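**Drovau Block Sorting Kit, second edition**
Made by Partanen Bench Goods at the Esness shared workshop. For arms you already have.

The Drovau kit is what you buy after you've spent the sensible money on a robot arm and discovered that you have nothing for it to do. It contains things to pick up, somewhere to put them, and a printed booklet that gets you from one to the other over a few evenings. The arm isn't included. If it were, the price would have a comma in it.

We've been running the kit on our own bench since June. Most of what's in the booklet comes from doing it wrong there first, at a time of night when the workshop heating is off.

## In the box

- Wooden cubes in red, green and blue, plus one spare of each color
- One woven basket, shallow, with flared sides
- One off-white cotton cloth, hemmed
- The booklet, stapled, 16 pages
- Two paper placement strips (straight line and diagonal)
- A card with the address of the Londuvora download page, where the starter program lives

## Why cubes and a basket

We tried the glamorous objects. Eggs were a short chapter. Cubes have flat sides, they don't roll under the radiator, and when one gets dropped the only thing hurt is your opinion of your own code. The basket gives the arm a generous target, and it's soft enough to forgive a low approach. A steel bin makes a noise that brings people over from the laser cutter.

The cloth does two jobs. It gives a color camera a plain background, and it keeps a dropped cube from skating off the bench. It will wrinkle and it will pick up marks. Ours has seen coffee, and it still sorts blocks.

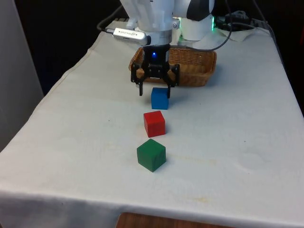

The straight row with the basket at its right-hand end is setup one in the booklet:
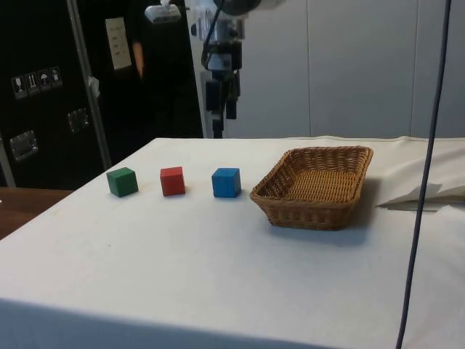
## What your arm needs

Any arm that can reach straight down to a tabletop and carry a two-finger gripper will do. The gripper should open wider than a cube with room to spare on both sides. We recommend starting with more room than you think is dignified and tightening up later.

A wrist camera is nice to have. A fixed camera looking at the bench also works, and so does no camera at all if you use the placement strips and are honest with yourself about where you put the cubes.

You will also want:

- A computer that runs the Londuvora starter program (any laptop your arm already talks to)
- A bench that doesn't rock
- A stop button within reach of your hand. Within reach of somebody else's hand doesn't count
- Something to tie cables back with, before the arm finds them for you

## The booklet

Setup one is a straight row, one cube at a time, into the basket. Setup two turns the row into a diagonal, which sounds like nothing and will break every number you typed in by hand. Setup three asks for the colors in an order you choose, and setup four takes the strips away.

People stall on setup two. That's fine. The usual culprit is a gripper that comes down square to the bench while the cube has been set down at a slight angle, so one finger lands on top and shoves. Page 10 has a small fix for it and a longer one.

If the cloth bunches up under a finger, raise your lowest height a little. Don't pin the cloth down with tape. We did, and the arm then took the whole tablecloth on a trip, basket included.

## Changes from the first edition

- Cube edges are rounded over now. The sharp ones chipped
- The cloth is bigger and hangs over the front of a normal bench
- The booklet no longer claims you can finish in an evening

## Price and shipping

490 kroner, pickup at the Esness workshop or by post. Kits are packed in small batches, so there may be a wait of up to 2 weeks if the shelf is empty. Spare cubes are sold singly – blue goes missing most, and we have no theory.

Returns are accepted if the cubes are still cube-shaped. Schools and clubs ordering several kits can have the booklets without staples on request, for easier copying.

Not suitable for children under three, or for arms whose owners haven't found the stop button yet.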